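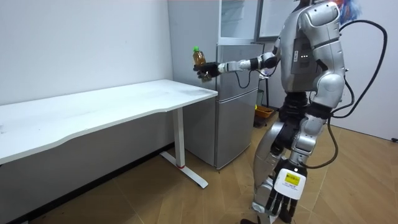 4.2 Adherence to self-acupressure at home

Do patients with tension headache continue self-acupressure after the supervised period ends? Most of them continue for several weeks, but they press fewer points and for a shorter time than they were taught.

Figure 2. Humanoid robot with a black multi-fingered hand, holding a bottle with a green cap over the end of a white desk.

Of the 412 patients who were enrolled at the Drimness and Farkdale clinics, 176 returned a complete diary. The diaries contain 2,708 entries in total. We counted an entry as complete when the patient wrote the time of day, the points used and the headache score before and after the session. The prescribed session was 15 minutes, twice a day.

The evening session was kept better than the morning one. Several patients wrote that they had no quiet place at work, and they moved the first session to the lunch break - this was allowed by the protocol. Points on the hand were used more often than points on the neck, which agrees with the earlier survey of Herath. The Kárason scale was filled in at each clinic visit, and the scores were entered by a second person who did not know the group of the patient.

We must be careful with these results. Patients who return a diary are probably also the patients who practice more, and we have no information on the others after January. For the Farkdale group, the printed instructions were also changed once during the study (see Section 3.4).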